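Progress report to Bramdale: software for handling hanging goods
Reporting period 4
Prepared by Omprakash Dixit, software lead, Grewal

1. Status

Work packages 2 (perception) and 3 (motion planning) are on schedule. Work package 4 (operator tooling) is three weeks behind plan, for reasons given in section 5. No change to the overall budget is requested. One change to the order of deliverables is requested in section 7.

The period was spent mostly on straps. Rigid and boxed goods were closed out in the previous report and are not discussed again, except where a regression was found.

2. Perception

The segmentation model was retrained on a set of 1,373 labelled views. The earlier set treated a bag and its strap as one object. The new labels separate body, strap and buckle, and record which hook each strap is resting on where that can be judged from the view. Where it cannot, the label is left as unknown and the planner is expected to cope.

Separating straps from bodies improved the choice of grasp point in most arrangements. Two weaknesses remain.

The first is bags of the same colour hanging close together. When one orange body is partly covered by the straps of another, the model tends to join them and return a single mask with a centre that lies on neither. We have added a check on depth steps inside a mask, which splits the obvious cases. It does not help when the two bodies are pressed against each other.

The second is patterned backgrounds. The training booth uses mural panels on purpose, so that the model does not learn to depend on a plain wall. Thin straps against a busy panel are still lost in short sections. The strap tracer now bridges gaps of up to 42 pixels if the direction on both sides agrees. Longer gaps are reported as breaks and the strap is treated as two pieces, which is safe but slow, as the planner then asks for a second view.

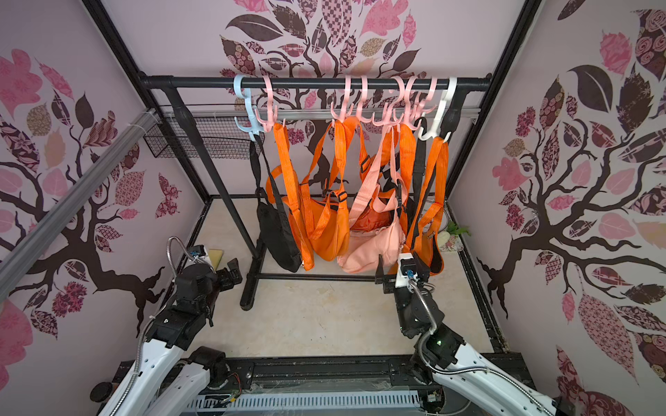 Depth readings on dark straps are poor at shallow angles. We tried filling from neighbouring pixels and dropped it after it produced straps that appeared to pass through the rod. The present version marks these sections as having no depth and uses the curve fitted to the parts on either side.

3. Planning and control

The two-arm planner, Gredska, has moved from a fixed sequence to a small task graph. In the fixed sequence one arm always supported the body while the other lifted the strap. This failed for bags whose straps rest on more than one hook, where lifting at one point only tightens the strap at the next. The task graph allows the strap to be freed from each hook in turn, with the supporting arm shifting its hold between lifts.

Planning time is acceptable for a single hook and too long for three. Most of it goes on collision checks between the arms and the upturned ends of the hooks. We have replaced the detailed hook meshes with capsules for the first pass and keep the full meshes for the final check only. Results from this change will be in the next report. Early runs suggest a good saving, but they were done on recorded data.

Collision checking of the arms' own cable conduits is new in this period. The conduits were previously left out of the model, and the planner would at times propose a wrist rotation that brought a loop of conduit against the rod. They are now modelled as a swept volume with a generous margin. This rules out some poses that would in practice be fine, and we accept that for now.

The control loop is unchanged apart from one fix. A timestamp from the right arm was taken at the point of receipt and not at the point of measurement, so contact events on that side were recorded late. Logs from before the fix have been corrected where the raw packets were kept. Those without raw packets are excluded from the figures that will support the final evaluation.

4. Teleoperated recordings

We completed over 400 recorded episodes of removing and rehanging bags, using the operator station. Each episode stores joint states, gripper width, camera streams and the operator's stated goal. Failed attempts are kept and marked as such. The marking is done by the operator at the end of the episode and checked by a second person from the video.

Agreement between the two was lower than expected on rehanging. The difference came down to whether a bag held by one strap loop out of two counts as hung. The written guide now says that it does not, and the affected episodes have been marked again.

5. Operator tooling

The delay comes from the replay viewer. It was built on the Asitz message format, on the assumption that the format would stay stable for the length of the project. A revision changed how image streams are indexed, and replay of older episodes drifted out of step with the joint data. We have written a converter and frozen the format version on our side. The converter is finished; the tests for it are not.

The annotation tool is usable and in daily use. Undo across several views is still missing and is the most common request from the people doing the labelling.

6. Risks

Same-colour separation may not reach the agreed target with the present cameras. A third view would probably be enough, at the cost of added calibration work – we would like to settle this before February.

The conduit margin may hide reachable grasps low on the rack. If so, the swept volume will be replaced with a measured model for each arm.

Only one member of the team currently knows the calibration code well. A written procedure is in draft.

7. Decision requested

We ask Bramdale to agree that the replay viewer be delivered after the rehanging demonstration instead of before it. The demonstration does not depend on the viewer. The people needed to finish the viewer tests are the same people needed to prepare the demonstration, and doing both at once would put both dates at risk.

8. Next period

Finish the converter tests and release the viewer to internal users.
Measure planning time with capsule hooks on the live arms.
Add undo across views to the annotation tool.
Run the same-colour test set with and without a third view.
Complete the calibration procedure and have it followed once by someone who did not write it.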